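Ombridge Automation Forum > End Effectors > Two-finger gripper comparison, simulation stage

t_lund
Posted in March
Our group has been asked to recommend one parallel gripper for the bench arms. The candidates are the Larkon two-finger unit and the Plalteck unit with the longer stroke. Before any hardware is purchased, both are being run in simulation under the same controller, with 94 approach trials for each. The wrist camera is mounted just above and behind the palm in both models.

The Larkon model completed 32 trials before we stopped to review the camera placement. My concern is the share of the view taken up by the palm housing. 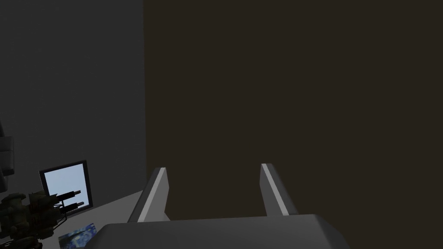
The controller uses the wrist view for the last part of the approach, and any area hidden by the housing must be filled in from the arm's joint readings. I would welcome comments from members who have used either unit with a similar mount.

vibeke.th
Reply 1
We evaluated the Larkon gripper last year and accepted the palm as it was. Both fingertips remained in view through the full stroke, and our controller required nothing more. I would advise against moving the camera at this stage, as the trials already completed would have to be repeated.

C_Dagdelen
Reply 2
I must disagree with the previous reply. Visible fingertips are necessary, but the approach also depends on what lies ahead of them. When a large dark surface of one even tone fills the view, our depth estimate becomes unreliable, and the palm then hides the desk edge that would have helped. We raised our camera 27 mm and the estimate improved. The Plalteck palm is narrower and did not need the change.

vibeke.th
Reply 3
The difficulty described is a matter of the depth method and should not be charged to the gripper. A plain surface gives poor results with any palm. If the comparison is to be fair, the two units should be tested with identical camera offsets.

t_lund
Reply 4
The offsets are identical at present. Raising the camera for one unit only would change the terms of the comparison, so I am inclined to add a second series for both - one at the current height and one at the raised height.

Oddur B.
Reply 5
Please also record the finger angle at full opening. In the Oddsson controller the open position is read from the model file, and we found 2 errors in ours. One of them caused the fingers to tilt slightly at rest.

C_Dagdelen
Reply 6
I support the second series. I would still ask that results against plain surfaces be reported separately - a single average will conceal the difference.

t_lund
Reply 7
Agreed on separate reporting. The model file will be checked before the trials resume.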